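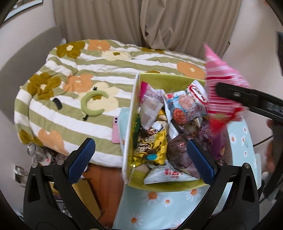
Subject: Re: [plostance-snackswap] First box - how do you get it all in?
To: plostance-snackswap

> Hello all, I joined the list in September and have been matched with a household in Adel for the October swap. I have bought far too much. It is mostly crisps and crackers, plus a few small sweets and some dried fruit. The bags are all puffed up and as soon as I have three or four in the box it looks full. Do people take things out of their bags? Should I be buying a bigger box? Also is there a weight limit? I saw 900 g mentioned in an old post but couldn't tell if that was still right.

Welcome! I love these questions, and I'm in the middle of a box myself, so you've caught me with wrappers all over the bedroom and a strong opinion about every one of them.

Weight first. Yes, 900 g is still the figure we use, and it includes the box. Snacks weigh next to nothing, so you will run out of room long before you get near it, unless you're sending jars. (Please don't send jars. We had a chutney go to Duggan Street last winter and I still think about that poor carpet.)

Please don't take things out of their bags. Half the pleasure for the person at the other end is the packets themselves, and they'll want to read the ingredients, especially if anyone in the house has an allergy. And don't buy a bigger box yet!

What I do is put everything out on the bed before any of it goes near the box. I know a table sounds more sensible, but on a bed you can spread out, nothing rolls on to the floor, and you can sit down among it all and shuffle. Then I sort by size and forget completely about flavour. The little things make one heap, the flat packets another, and the big puffy bags go up by the pillows where I can't be tempted to start with them.

I started with them for years, by the way. It feels right, big things first, like furniture into a van. With crisps it's hopeless. They sit in the bottom like balloons and everything you put on top slides off to one side.

So: small and heavy in first. Sweets, nuts, those tiny packets you bought at the till. After that the narrow ones go in standing up along the walls, on their edges like books. I have a dark green one down the side of mine and it takes up hardly any room at all. The middle will then be a sort of dip, and that's where your medium packets can go in at a slant, overlapping each other. They look untidy and they hold each other up beautifully.

Then, at last, the big ones.
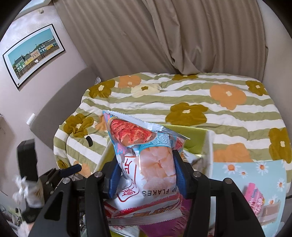
With a really large bag it helps to hold it by the middle and turn it about over the box before you commit, long way, short way, corner first, upside down if need be. There is nearly always one way round that suits the gap, and it's hardly ever the one you'd guess. My favourite of the big ones has red pictures of food on it and a turquoise band of swirls like clouds or waves, with Chinese characters down the side, and I'd have sent that bag for the artwork alone. Gallska, the shop behind the bus station, has a whole wall of bags like it, if anyone is still looking.

If a bag is very tight with air, press it gently and see which end gives. The contents settle towards one end and you can fold the other over a little. Don't prick it! I know it has been recommended on this list before - more than once - and I did try it, and what arrived was a bag of soft crackers and a very polite thank you note.

Some other odds and ends while I think of them.

The box. Mine is a storage box with a lime green inside, which cheers me up every time I open it, but I only use it for trying things out and for keeping the hoard together. What goes in the post is plain cardboard of much the same size. If it all fits in the green one, it will go in the cardboard one with a bit of a shove. I'd recommend a practice box to anybody, as you can pack and unpack it all evening and never touch the tape.

Doubles. If you've bought 2 of something, send both. People share these boxes and there is nothing sadder than a single chocolate biscuit and a family of four.

Chocolate generally. October is fine. We stop in June and start again in September.

Colour. Entirely optional, but if you've got a pink or red bag, keep it for the top. The person opening the box sees that layer before anything else, and stripes are even better. I've just been moving a pink and red striped one about for ages trying to find the right place for it and enjoying myself no end.

Far too much. This happens to all of us. Pack what fits, then put the rest away somewhere you won't find it until the next round. I use the drawer under the bed and it works about half the time.

Do tell us how you get on, and which bag beat you. There's always one.

Happy packing,
Your October swap organiser

--
plostance-snackswap: boxes posted by the 2nd week of the month, please
To leave the list, reply with "leave" in the subject line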